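Speaker notes: Sorting the dark load
Coralie Kerslake, Gestness household skills evening, February

Slide 1. Title
Say hello, give the running time, mention that the handout is by the door. Thank Noemi D'Amico for the room.

Slide 2. Why start with darks
Most people in the group survey said they wash darks last. Go over the reasons they gave: lint, fading, never enough for a full load. We had 77 replies, so don't read them all out. Pick 2 and move on.

Slide 3. What goes in the pile
Black and very dark cloth only. Ribbed and knitted things can share a load with plain ones if the labels agree. Ask who reads the labels. Wait for hands.

Slide 4. Straps and loose ends
Leave this one up for a minute. Straps are the main point of the talk. They wind around sleeves in the wash, and the whole lot comes out as one knot. Find them while the pile is still in front of you. Fasten what fastens. Anything long goes in a mesh bag.

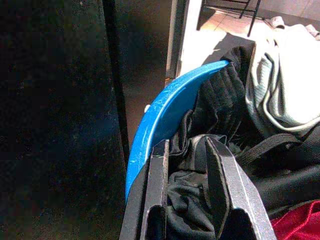

Slide 4: Black clothes heaped against a blue plastic rim, with a flat strap lying across the folds.

Point to the strap first. It's the same color as everything under it, so it's easy to miss. Then the cloth hanging over the rim. Pieces like that get dropped on the way to the machine.

Slide 5. The container
Plastic is fine. Scuffs on the outside don't matter, but run a hand along the inside and feel for rough spots that could catch a knit. Wipe it out between loads. White fluff shows up on black more than on anything else.

Slide 6. Try it
Hand out the practice piles, one to a table. Vilmos has the mesh bags. Give them ten minutes. Walk around and check pockets with people.

Slide 7. Questions
Someone will ask about vinegar. Say I haven't tested it and pass it to Rosângela. Next session is wool, same room, 7 p.m. Collect the mesh bags before people leave.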